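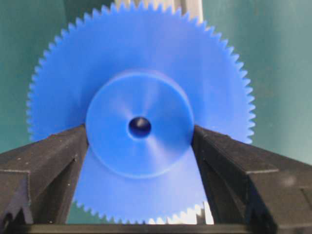

4. Planting your first seeds

Now for the fun part! Fill each cell of your Mitico seed tray with damp starting mix, and tap the tray on the table a couple of times so the mix settles (no need to press hard – roots like a little air).

5. Open one seed packet at a time and drop two seeds in each cell. Lettuce goes right on top, tomatoes a quarter inch down.

6. Write the variety on a label before you move on to the next packet.

Note: Seeds ordered in December may arrive with a spring planting card. Keep it somewhere dry until you need it.

Caution: Please don't set the tray on a radiator. A warm shelf is plenty, and the lid should come off once you see green.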